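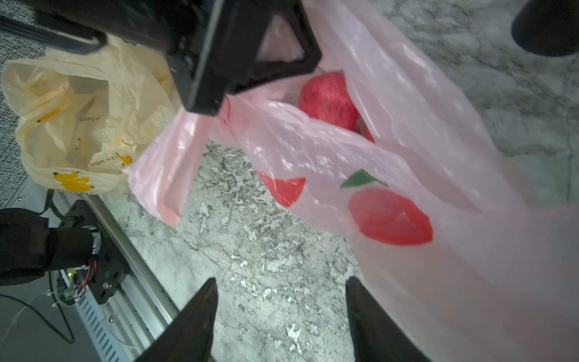
*pink one with the apples printed on it, cream one next to it*

**Thread: thin produce bags, keep or toss? (and where do you PUT them)**

**gesudach_jordan**
ok so groceries unpacked, or half unpacked, and I'm back at the same question as every week. The thin bags. Pink, cream, white, whatever the stand had that day. I've been keeping all of them under the sink since February and the door doesnt close anymore.

What do you all do. Apples stay in the bag? Apples out, bag in the trash? Bag folded into a little triangle like my aunt does? Need a system, small kitchen, one cabinet to spare and it's not a deep one.

**sugdenK**
Apples out. Always. Bowl or basket, somewhere with air. They sweat in plastic and then you get the one soft one at the bottom that ruins the rest.

Bags: keep 14, toss the rest. I picked 14 because that's two weeks of bathroom trash liners. When the holder's full the holder's full.

**lightfoot645**
disagree on the apples. Mine go in the fridge IN the bag, top open, they last way longer than on the counter. Counter apples go mealy on me in a week.

Agree on a limit for bags tho

**sugdenK**
Fridge is fine if you have fridge. Jordan said small kitchen. And top open is the key part, most people knot it.

**gesudach_jordan**
I have fridge but its mostly condiments lol. Guilty of knotting. I knot everything, then can't get the knot out, then rip the bag, then the bag is useless and I keep it anyway

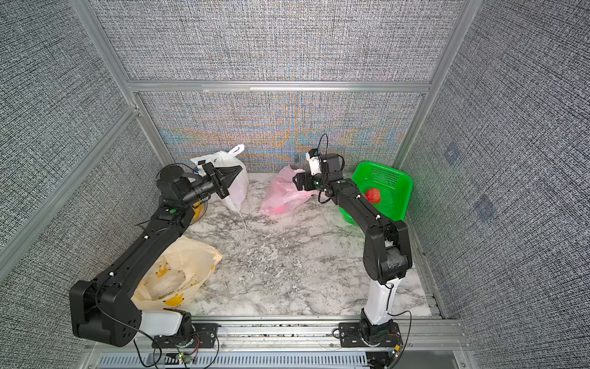

Anyway the basket. I do own a green plastic one, got it for exactly this, and then everything goes on the table in its bags and the basket just sits there behind. So maybe the fix is basket out FIRST, before I bring anything in? Then fruit goes straight in and I deal with bags after, all at once.

Also those loopy handles. Do you cut them off before folding or leave them

**aigars_j**
Leave handles. You fold the long way, push air out from the bottom toward handles, roll it, tuck. Takes ten seconds. Triangle is pretty but the thin bags spring open again, not worth it.

Basket first, yes. I unpack in this order:
- anything cold
- fruit, into basket
- bread, on a plate or board
- jars and dry stuff last
- bags

Been doing it for years and my wife still does bags first. We do not discuss it

**hebden_c**
Rolling is overkill. Stuff them in an empty tissue box, pull one out when you need it. Done. I've had the same box since we lived on the Tritbridge side and that was 2 apartments ago.

**aigars_j**
Stuffing takes double the space. That's the reason his door doesn't close

**hebden_c**
His door doesnt close because he has six months of bags in there. No fold on earth fixes that

**gesudach_jordan**
hebden has me there

**silvan_m**
Jumping in for the bread. Do NOT leave a crusty loaf in a thin plastic bag overnight, crust goes like leather. Plate on the counter, clean towel over it. If it has seeds on top lift it out, don't tip it, or you're sweeping seeds for days. Paper bag if you have one.

And wash the fruit when you eat it, not when you put it away. Wet fruit in a basket is asking for mold.

**lightfoot645**
see I wash everything the minute its home. Dry it with a towel, then basket. Never had mold. If it's not washed first the kids just grab it

**silvan_m**
If you really dry it, ok. Most people shake it twice and call that dry.

**gesudach_jordan**
shake it twice, yes, that's me
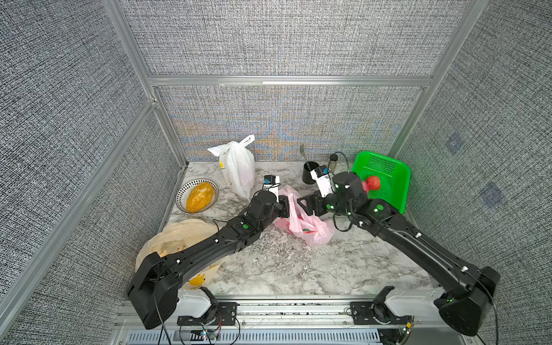 So plan so far. Fruit in basket, unwashed (sorry lightfoot). Loaf on the striped rim plate, towel over. Jar goes to the shelf. One bag roll per aigars, and if I get bored of rolling, tissue box per hebden. 14 bags max.

Still open: what about the ones with printing on. The colored ink comes off on my hands sometimes when they're old. Safe to reuse for food or no?

**sugdenK**
I wouldn't put bare food in a printed bag turned inside out. Right way round the ink's on the outside so whatever. If it rubs off, trash liner only.

**hebden_c**
or take your own bags and skip the whole thread. Zamora mesh ones, I have the small set. Onions, apples, potatoes, all good. Not great for anything tiny

**lightfoot645**
Mesh is good until you forget them in the car. Which I do every single time

**aigars_j**
Also sort by crinkle. Very thin crinkly ones rip on the second use, don't bother keeping. The ones that feel a bit stretchy last. Check the bottom seam, hold it up to the window, any light through a hole = out.

**gesudach_jordan**
ok did the window check on the whole pile. Brutal. More than half went. Kept the stretchy ones, rolled about 14 (lost count near the end), cabinet door closes!! first time in forever

knots I'm still working on. Any trick for getting a tight one out without ripping??

**silvan_m**
Twist the loose end really tight so it gets skinny and stiff, then push it back through the knot. Push, don't pull.

**hebden_c**
huh. Trying that tonight

**mod_3179**
Moved this to Kitchen Storage. Bread storage has its own thread, take the leather crust debate there pls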